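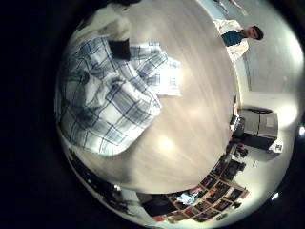 Merike Vasiliauskas thinks I should stop calling it shrinkage until I have washed the same cloth at least 6 times. Before that, she wrote on my last entry, it is only relaxation from the loom, and the two should not be put in one column. I accept this. The column is now named "change in length."

19 August 2023

Linen and cotton samples, third wash. Water 40 degrees, no softener, dried flat. The marks were sewn 300 mm apart in the warp before the first wash, with red thread.
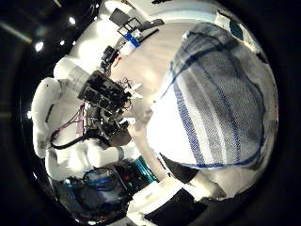

The cotton from Plasitz is the difficult one. It lost 6 mm in the warp already in the first wash and then nothing in the second. I want to try it next in a checked weave, with navy lines on white like the towel here, so that I can follow one line with the ruler and see if it bends. On plain cloth I only guess where the grain goes. Uldis Hunt has offered to weave me a narrow piece, 70 cm, when his loom is free.

Ironing is still a question. I pressed two samples damp and they came back almost to the first length, but 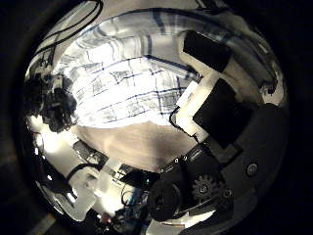
I do not know how long they will keep it. I will leave them until the next wash and measure again before they touch water.

Also to correct: in June I wrote the weight of the Kulley linen as 102 grams. It was the weight with the pins in.

To read again, the chapter on finishing in the weaving journal Ieva lent me.

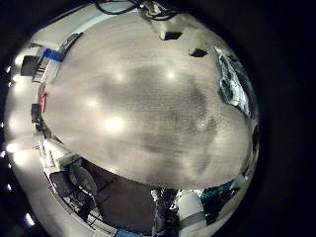
Vol. 6, p. 102

The author soaks overnight in cold water before the first warm wash. I have never done this. Next time two samples with soaking and two without, all cut from the same end of the roll.

Buy more red thread.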